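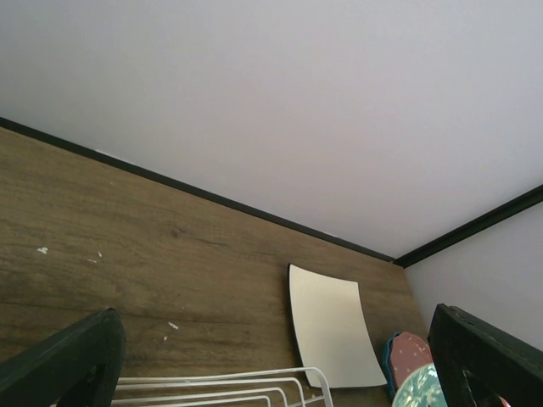
Prumumar cell, wrist camera: the white card and wire rack with the fingers open.

Prumumar cell: progress report to the Westell fund
Period ending July
Prepared by Guðlaug Overgaard, Pretton workshop

Where we are

The cell is up, it's running most days, and I'm delighted to be able to write that sentence. At the time of our last report the arm was bolted down and not much else was settled. The wrist camera wandered in its mount, the fingers were on their second set of screws, and we were stopping so often that Levente had started eating lunch beside the controller. This period the arm logged 334 hours under power with three unplanned stops. All three are covered below, with what we did about them.

The grant paid for the new wrist mount, the finger stock, the cable set and Levente Hegedűs's time on the rebuild. All of that work is done except the spare cable set, which has been ordered and paid for but hasn't arrived.

Wrist camera mount

The old mount was a printed clamp that held the camera by friction. It was fine on the bench and hopeless on a moving arm. Every few hours the view would creep a degree or two, and we'd only notice when the arm started reaching slightly to one side of things. We spent far too long blaming the calibration.

The replacement came from Kocsis, machined to our drawing, with a dowel pin on each side so the camera can only go back one way. Levente can now take it off, clean the lens, put it back and be running again in 12 minutes, check included. Before this it was a morning's work and a bad mood. The first mount they sent had the pin holes a touch tight and we reamed them by hand; Kocsis have updated the drawing and the second one dropped straight on.

We angled the camera so that both fingers stay in view at the bottom of the picture. It costs us a bit of the work area, and we argued about it for a good while (I wanted the wider view, Levente wanted the fingers, Levente was right). Having the fingers there means any drift shows up against something that never changes. If the left finger has moved in the picture, the camera has moved, and we go and look at the mount before touching anything else.

Checking the view

The morning check is the part of this project I'd most like other groups to copy. We drive to a saved position looking into the corner of the cell, where the dark trim strips meet, and compare the live view with a saved one. The two strips coming together give a nice sharp point to line up on. We had been planning to buy a proper target board for this, and the money for it has gone into finger stock instead.

The check has a second half, done looking at whatever is out in the cell. We leave a plain white card in there for exposure. If the card looks grey, or the fingers turn into solid black shapes with no edges, the exposure has gone back to automatic. It does this after a controller restart and we haven't found out why. Levente has a note taped to the controller door that just says EXPOSURE, underlined, and so far the note is beating the software.

Fingers

The fingers get the most wear of anything on the cell, and we've learned more about them than about any other part. Both are dark green-black blocks with a cutout low down. The cutout saves weight, and we can also get a driver through it to reach the lower screw without taking the whole hand off. That last bit was a happy accident of the design. We'd keep it even if weight didn't matter. 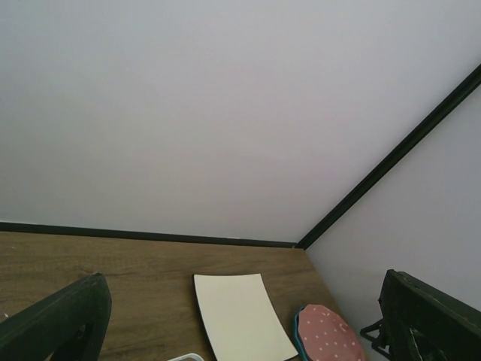 Fingers spread over the card and the pink dotted piece. Light scuffs along the right finger.

The right finger wears faster. We think it's the approach path: the arm tends to come down near the side wall, and that finger is the one closest to it. The marks are cosmetic so far. Levente measures the tip thickness at each monthly service and neither finger has gone past the limit we set at the start. We've moved the approach a little further off the wall all the same, and we'll see in the next report whether the right finger slows down.

We also swapped the finger screws for longer ones with thread lock. The first set backed out within days and the second set lasted only a bit longer. The current screws have stayed put for the whole period. We paint a line across each head at service, so a quick look with a torch tells you if one has turned.

The three stops

The first was the gripper cable. It was rubbing on the wrist joint at the far end of its travel and the outer jacket wore through. The arm faulted, as it should, and nothing else was hurt. We re-routed the cable with a longer loop and a soft clip, and Levente drove the wrist through its full range by hand with me watching the loop. That's also when we decided to keep a full spare set on the shelf.

The second was our own doing. After a lens clean one of the two mount screws went back in finger tight and stayed that way. The view drifted, the drift check caught it the next morning, and we lost half a day working out whether anything recorded in between was usable. Some of it was. The service sheet now has a box for each screw with a torque value beside it, and whoever does the job signs it.

The third was a power dip that took out half of Pretton for an hour, so I can't claim any credit or blame for it. The brakes held the arm where it was. The restart went by the book except for the exposure setting, see above.

How well it's picking

The funder asked for a plain number, so: on our standard set of small items, the arm picked up and put down correctly on 93 per cent of tries in the last run of the period. I'm really pleased with that. Most of the misses are thin flat things lying right against a surface, where the fingers have very little to get hold of. Rounded items go well, and the wire rack has been much less trouble than we feared once we slowed the last part of the approach.

I should add that the run was done straight after a service, with fresh screws, a clean lens and the camera check done that morning. The number we get a few weeks into a service cycle will be lower. We're going to measure it at both ends next time so you get the honest spread.

Routine care as it stands now

Every morning: corner check, card check, a look at the finger screws, wipe down the work surface.
Every week: clean the lens, clear dust from the finger cutouts, check the cable loop with the wrist at both ends of its travel.
Every month: tip thickness, all mount screws to torque, new paint lines, back up the controller.

The weekly lens clean used to be monthly. We brought it forward after a run of poor picks cleared up as soon as Levente wiped off a thumbprint. His own, he says.

Training

Levente wrote the service sheet and I did the first full service from it without his help, reading only what was on the page. I got stuck twice. Once it was a missing step (park the arm before opening the hand) and once it was a drawing that showed the connector upside down. Both are fixed, and the sheet is now at a stage where we'd be happy to send it to other workshops the fund supports. Let us know if you'd like a copy and we'll include the mount drawing too.

Spending

We're within budget on every line. The wrist mount came in slightly over, mainly freight, and the target board we didn't buy more than covers it. Invoices are attached to the financial form in the usual order.

Next period

Fit the spare cable set to the shelf kit once it arrives, and do one practice swap so we know how long it takes.
Track wear on the right finger against the new approach path.
Find out why the exposure setting resets, with help from the camera's maker if we can get hold of the right person.
Try a softer pad on the finger tips for the flat items. We have a couple of materials in mind and Levente has already cut the first pair, well before I'd put it in the plan.

You're very welcome to come and see the cell running. Mornings are best, after the check is done.

Guðlaug Overgaard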